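Plonlow Bulk Foods Storage Upgrade
Progress report no. 3, period ending 12th June
Submitted to: Marchal Fund, Small Producers Program

1. Status

Work is on schedule except for the dehumidifier installation, which has slipped by two weeks. Spending to date is within the approved budget. No change to the end date is requested.

2. Moisture control

Grain moisture was logged in all four bays through May. Bays 1 to 3 stayed under the 13 percent limit. Bay 4 went over it on five days, all of them following deliveries with the east door open. A strip curtain has been ordered for that door. Until it is fitted, deliveries go through the west door only, and this adds to unloading time.

The dehumidifier for bay 4 was delivered with the wrong drain fitting. Konport has agreed to replace the part at no cost to the project. Installation is now planned for the last week of the next period.

3. Liners and sacks

The switch from paper sacks to Tundutex liners continues. Of the 2,000 liners in the grant budget, 697 are in use and 298 are held in stock. The rest will be called off in two lots. Split seams were found in 34 liners from the first lot - all on the bottom fold - and these were returned for credit. They are not included in the figures above.

Lentils and split peas have been moved over completely. Oats are still in paper pending the result of the odor test. Samples were sealed in May and will be opened after eight weeks.

4. Stock records

The new lot numbering is in use for all incoming goods. Older stock is being relabeled as it is drawn down. A trial recall on one lot of barley was completed in just under three hours against a target of four. Most of that time went on matching paper delivery notes - these will be scanned on arrival from next period.

5. Next period

Fit strip curtain, bay 4 east door.
Install and commission dehumidifier.
Call off second lot of liners, with seam check on receipt.
Open oat samples and report results.
Submit claim for second payment.

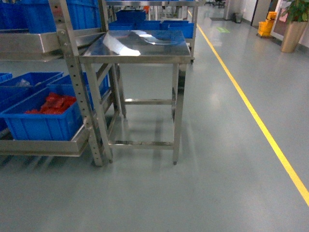

Fig. 1. Stainless steel table and shelving rack.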